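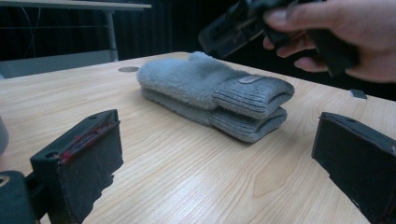

Figure 3. Stacked mittens between the foam-padded jaws of the hand-held gripper; a second hand-held device is at upper right.

4.2 Soft goods

The Pludotier kit is sold by Flilo as a quick way to gather handling data for clothing. The product sheet promises "store-grade" results on knitwear, a term it does not define. We tested the claim on fuzzy mittens with ribbed cuffs (Figure 3), using the jaws and foam pads as supplied.

We logged 601 attempts. One was dropped for a missing log, and the rest were split evenly: 200 on single mittens, 200 on stacked pairs and 200 on pairs laid side by side. Flilo's own report covers only the first case, and we doubt it tells a buyer much. With a stack, the operator has to choose between lifting both pieces and peeling off the top one — and the kit's software, Miranda, records either outcome as a success. Olaia Lorente relabeled the stacked set by hand. Her labels are the ones used in Section 5.

Pad wear is a further concern. The sheet gives no service life for the foam, and Jedgate, the reseller, could not supply one when we asked in May.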